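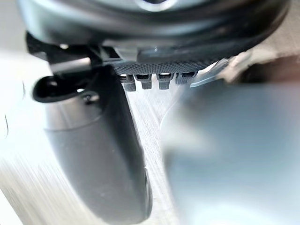

Packing and Tidying at Flutell: Frequently Asked Questions

This page covers the questions we get most about our home packing and tidying visits. Prices and booking rules were last changed on 19th July.

Booking and prices

What does a visit cost?

A standard visit is $200 and covers one room. A kitchen visit is $216 because it includes the shelf liner. Boxes and wrapping paper are charged separately, and only for what gets used. You will see them as one line on the bill.

Which areas do you cover?

We work in Seder and in the towns within 25 miles of it. If you are just outside that, write to us anyway. We can sometimes put two jobs on the same route.

How far ahead do I need to book?

A week is usually enough. July is the busy month, and for that you should try to book before the end of spring. If your moving date shifts, tell us as soon as you know and we will move the visit once without a fee. A second change costs $25.

Do I need to be at home?

You need to be there for the first half hour so we can walk through the room together. After that it is up to you. Many people stay for a kitchen and go out for a garage.

Before we arrive

Should I clean up first?

No. Leave the room the way it normally is. If things have been pushed into closets ahead of time, we end up taking them out again, and that uses up your visit. The one thing we do ask is that the sink is empty and the dishwasher has been run.

What should I set aside?

Passports, medicine, chargers, keys and anything you will need that same night. Put these in a bag and leave it in the bathtub or the car. We do not pack from either place.

Can you work with pets in the house?

Yes, as long as they are in a different room with the door shut. Fish tanks can stay where they are. We don't move them.

Do you need a table?

We need one clear, flat surface for wrapping. A kitchen table or a long counter is fine. A bed works for clothes and linens but is too soft for glasses and plates. If there is nothing suitable, let us know when you book and we will bring a folding table.

Kitchens

How do you wrap glasses and plates?

Glasses are wrapped one at a time and stood upright, with crumpled paper in the bottom of the box and more on top. Plates go in on edge. Lids from pots are wrapped with the pot they belong to, unless you ask for something different.

What happens to open food?

Flour, rice, pasta and other dry goods can be packed if the container closes. Open bottles of oil, vinegar and sauce are left on the counter for you to deal with. We do not pack anything from the refrigerator or freezer.

Which liner do you use?

We use the plain Jondier shelf liner, cut to fit on the day. It has no glue on the back, so it lifts out when you want to wash it. Wipe it with warm water and dish soap and let it dry flat before you put it back. If you rent, it will not mark the shelves.

Can you arrange my drawers for me?

Yes. We start by taking everything out and grouping it, then you decide what stays. Things you use daily go in the top drawer nearest the stove. Spare items - the third can opener, the extra corn holders - go lower down or into a donation box.

Closets, offices and everything else

Do you fold or hang clothes?

Both. Sweaters and knits are folded, and shirts and jackets are hung if you have the rail space. For a move, hanging clothes travel in wardrobe boxes, which you can borrow from us for a $25 deposit.

Will you sort papers?

We will put papers into labeled folders by type, such as bills, school and car. We don't read them in detail and we don't shred. Anything we are unsure of goes into a folder marked "check."

What about heavy furniture?

We will slide a small bookcase or a nightstand to reach what is behind it. We do not lift beds, pianos or large appliances.

Do you take things away?

We can drop off one carload of donations after each visit at no charge. Trash and recycling stay with you, bagged and placed where your collection happens.

Storage

Can you store boxes between homes?

Yes, at the Damgaard building. The longest we can hold boxes is 90 days. Storage is by the box, paid monthly. Please don't include plants, paint, batteries or food of any kind.

Can I get something out of storage early?

You can, with two working days' notice. Tell us the number on the label. Each box also has the room written on two sides and the top, and you get a copy of the list after the visit - keep it somewhere other than in a box.

After the visit

Something was broken. What do I do?

Take a photo of the item and of the wrapping it came in, and send both within 90 days of the visit. Keep the pieces until you have heard from us.

Can I return unused boxes?

Flat boxes that have not been taped can go back for a full refund. Used boxes can be handed to us at your next visit and we will pass them along.

We use cookies to remember your booking details and to see which pages are visited. By continuing to use this site you agree to our cookie policy. Accept Manage settings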